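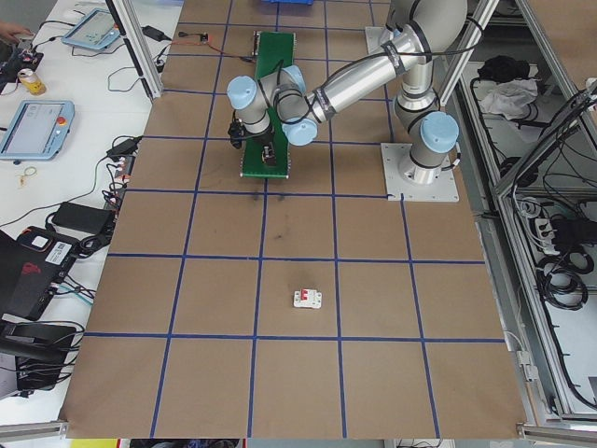 Müzeyyen Sönmez objected at the interim review that a single flow test per filter says very little, and that the clogging curve should be the main result. The test plan was changed after that remark, and the present report follows the changed plan.

Clogging of Slow Sand Filters Fed with Roof Runoff
Project report, second-year water engineering
Submitted 27/05/2019

1. Background

Roof runoff in Drelberg is collected in barrels and used on garden plots without treatment. It carries fine grit from the shingles, pollen, and organic matter from the gutters. A slow sand filter removes most of this, but the top layer of sand closes up over time and the flow drops. The owner then has to scrape the surface. How often this is needed depends on grain size, water load, and whether the water is settled first. The project looked at the first and the last of these. Water load was held constant.

2. Setup

Two filter columns were built from clear pipe, each with 68 cm of sand over a gravel base. Column A held fine sand and Column B held medium sand, both from the Carbone quarry. The sand was washed until the rinse water ran clear, then placed under water to keep air out of the bed. Both columns were fed from the same header tank through float valves, with the outlet raised above the sand surface so that the bed could not drain.

Runoff was taken from the shed roof behind the Kuvari building. In the first run it went straight to the header tank. In the second run it stood overnight in a settling barrel. The barrel outlet was placed well above the bottom, but some sediment was still drawn over when the barrel was nearly empty.

3. Measurements

Flow was measured at the outlet with a graduated cylinder and a stopwatch, three readings each time, and the mean was recorded. Head loss was read from two open tubes on the side of each column. Turbidity was read with a handheld meter borrowed from the Vornari lab. A run was ended when flow had dropped to half its starting value.

4. Results

Without settling, Column A reached half flow after 166 hours and Column B after 215 hours. With settling, Column A reached half flow after 418 hours. Column B had not reached it when the second run was stopped, so no value is given.

Head loss was concentrated in the upper part of the bed in every case. After scraping, Column A returned close to its starting flow. Column B recovered less well — fine material had moved deeper into the medium sand and was not removed by scraping.

Outlet turbidity was lower for Column A throughout. Both columns performed poorly in the first days of each run, before the biological layer had formed.

5. Sources of error

The runoff was not the same in both runs. The first batch was collected in October after leaf fall, and the gutters were cleaned before the second. Part of the gain credited to settling may come from this. Fulvio Bellini repeated the cylinder readings on Column B and found them slightly low at high flow, where the stopwatch error is largest. No correction was applied.

Bacteria were not measured, and the results should not be used to judge whether the water is fit to drink.

6. Recommendations

For garden use, fine sand with a settling barrel is recommended. The barrel should be emptied of sludge before each wet season. A further run should use one batch of runoff, split between settled and unsettled feeds, with at least two columns per sand.

Contact | Copyright Student Project Archive | Back to top
This site uses cookies to remember your settings. Accept | Decline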